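Public fundraising after violent deaths: how local news reports present the appeal

By Tala Nasrallah and Joris Cuypers
July 2022

Print this article | E-mail this article

4. Results

4.1 Position of the appeal in the report

We coded 867 online news reports on killings in which the family or friends of the victim had opened a public collection. In 212 of them, the collection is already named in the headline, usually together with the sum raised until that hour. The other reports mention it lower in the text, most often after the tribute of a relative. Karthik Barua and Liesbeth Bakker coded all reports separately, and differences were discussed until both agreed.

The purpose of the money is not always stated clearly. Funeral costs and the transport of the body to another country are the most common purposes, but many reports speak only of "support for the family". When the purpose is unclear, the reports also tend to leave out who will receive the money - a detail that readers in our interviews asked for again and again.

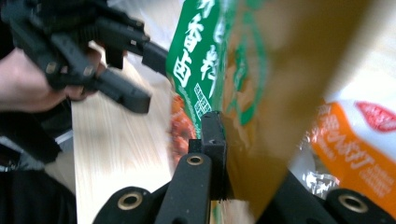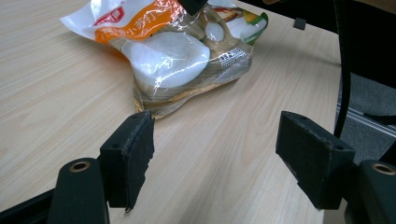

Figure 3. Two views with a snack bag. In the second, the bag lies on a light wood-grain tabletop.

4.2 The relative as speaker

The person who is quoted about the collection is in most cases a sister, a brother or a cousin. Parents are quoted less often and partners only rarely. Van Dijk (personal communication) suggests that the closest relatives are in this period occupied with the police and the court, and that they leave the contact with journalists to somebody else. Our material cannot confirm this, but it does not speak against it.

We also found three reports in which the relative corrected the sum in a later version of the text. In these cases the old headline remained in place.

Related items
Joris Cuypers: Naming the victim in the first hour
Hanneke Van Dijk: Court reporting and the waiting family
Karthik Barua: Updated sums and old headlines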